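Werndale Wrist View Kit

Part of the Bunura bench range

Overview | Specifications | Method and results | Ordering

The Werndale Wrist View Kit is a small camera, bracket and calibration plate for two-finger parallel grippers. It was developed at Bunura for food handling research, where a policy has to find and grasp soft, thin or see-through objects on a bench that changes with every trial. It is sold to labs and teaching groups. It isn't rated for production lines.

The bracket holds the camera behind the fingers and tilts it so that both fingertips stay in view at any opening. That one choice drives most of the design. A policy trained on wrist images learns where the fingers are by seeing them, so we don't ask it to trust the joint readings for the last part of a reach.

What's in the box

Camera module with fixed-focus lens
Aluminium bracket, 9 degree or 17 degree tilt (choose when ordering)
Calibration plate and printed instructions
4 mounting screws and a hex key
Cable, 900 mm, with strain relief clip

Fitting

Take the gripper off the flange, put the bracket between the two and refit using the supplied screws. Route the cable along the outside of the last link and leave enough slack for a full wrist turn in both directions. Run the calibration with the fingers closed, then again with them open. If the two results disagree, the bracket has shifted and needs to be tightened before you go on. Calibration should be repeated after any collision, even a light one.

The 17 degree bracket suits long fingers. With short fingers it puts too much of the palm in view and you lose bench area, so order the 9 degree version.

Method

The kit came out of a study led by Saulius Lapiņa on what a wrist camera contributes when a fixed overhead camera is already present. Policies were trained by imitation from teleoperated demonstrations. One group had the overhead view only, one had the wrist view only and one had both. All three used the same network, the same demonstrations and the same number of training steps. Only the images differed.

The tasks were sandwich and drink assembly on a plain bench, with ingredients held in clear dispensers and trays. Start positions were varied by hand between trials, following a printed list so that each group faced the same layouts. A trial counted as a success only if the object was released where it was meant to go and nothing else had been knocked over. Partial successes were logged separately and are not included in the main result.

Results

The group with both views did best on every task. Wrist view only came second on thin objects and last on tasks that needed a long reach across the bench, where the target was often out of view at the start. Overhead only did well with buns and poorly with straws. Most of its failures on straws were sideways misses, with the fingers closing next to the target.

We also tried masking the fingertips out of the wrist images. Performance on thin objects dropped to near the overhead-only level. Our reading is that the policy was using the gap between tip and target directly – take the tips away and the camera is much less useful. We haven't tested this with suction tools.
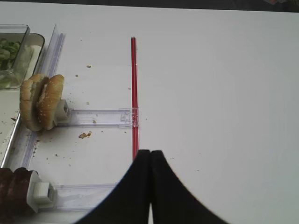 Clear plastic remains the hardest material for the kit. Its edges show up mainly as reflections, and these move when the wrist moves, so a policy can take a highlight for an edge. A straw that crosses a clear slider arm is a good test: the red is easy to pick out against a white bench, while the end cap it meets is transparent and gives the policy very little to go on. Closed fingertips directly below the straw in the image give a sideways reference, but they say little about depth. Crumbs were left on the bench during data collection, and policies trained that way coped better with a messy surface than those trained on a clean one. We suggest you do the same.

Known limits

The lens is fixed and objects very close to the fingertips go soft. Strong overhead light washes out white benches, and a matte surface helps. The Siliņa gripper needs a spacer, sold separately. The Zaddale controller reads the camera without extra drivers, but firmware older than the September release will drop images at the full rate.

Ordering

Kits are made in small batches. State your gripper model, tilt angle and controller when you ask for a quote. Replacement brackets and cables can be ordered on their own.

Page last updated 17 June 2022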